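The chaplain at Skereck has been talking to people about forgiveness for eleven years, and she still puts the kettle on before she'll answer anything. "It's a big word," she told me, once we were both settled with our mugs, "and most people come in thinking they've got to do all of it by teatime."

She grew up at Stasari, where her grandmother prayed through Psalm 90 every evening - aloud, and rather slowly - and she says it taught her patience long before it taught her any doctrine. These days her own favourite is Psalm 121, which she reads with the small group that has met since February.

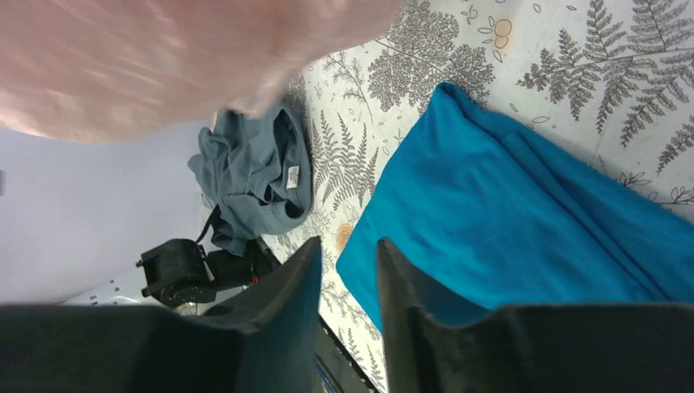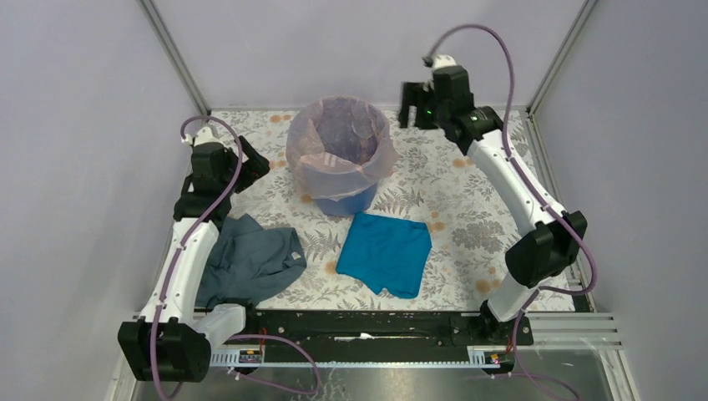 Must we forgive someone who has never said sorry?

"I think we can begin to," she said. "You can hand the anger over to God, a bit at a time, and still keep your front door shut. Being friends again takes two people, and that may have to wait."

She told me she had once spent 3 years praying for a relative she couldn't bear to sit beside at dinner, and some nights all she managed was the name. "I did mean it, mostly," she said, laughing, and went off to see whether there was any more milk.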